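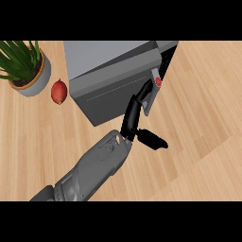

Tavares asks whether simulated runs are worth keeping at all, given that no kitchen floor ever behaved like a rendered one. It is a fair question, and Section 4 of this guide doesn't settle it. The sales sheet for Skustar says simulated examples are as good as real ones. We have not seen that shown to our satisfaction, and you should set up your collection as if it were unproven.

4. Recording simulated examples

4.1 Before you start

You need a working Sonance licence, a free disk and one task written down in a single sentence, such as "pull the handle on the grey appliance". If you can't get the task into one sentence, split it.

1. Open Skustar and load the room you want. Wait for the shadows to settle.
2. Set the arm to its rest pose.
3. Choose which loose objects may move between runs. Plants and fruit may be shifted; the appliance stays where it is for the first batch.
4. Switch off "Auto-success". It marks a run as good when the gripper touches the handle, and touching a handle is a long way from opening a door.

Note: Fingers resting on a handle look convincing in a still. Judge every run on the whole recording.

4.2 Recording

5. Press Record, then wait one second before moving the arm.
6. Bring the gripper in slowly. Fast approaches look tidy on screen and copy badly.
7. Finish the task, let go, and back the arm away before you press Stop.
8. Mark the run Good, Failed or Unsure. Use Unsure freely.
9. Reset the room and go back to step 5.

Take a break after 20 runs. Operators get lazy with the labels long before they notice it.

Caution: Do not delete failed runs. The Hilholm set was advertised as 600 examples, and 561 were left once someone watched them all – the rest had been marked Good by the software alone. Failed runs would have been useful if they had been labelled as such.

4.3 Varying the room

10. Change one thing per batch: the floor, the light, the position of the plant or the starting pose of the arm.
11. Write the change in the batch note.

The "Randomise everything" button will give you 3,000 rooms overnight. Many will have fruit stuck in a wall. Use it only if you have time to check what comes out.

4.4 Checking

12. Play back every run marked Good at normal speed.
13. Relabel any run where a finger passes through a solid part.
14. Keep a separate batch, never used for training, for testing.

Caution: A high score on simulated tests tells you how the system does in simulation. Before quoting it to anyone, repeat the task on a real arm using Section 6.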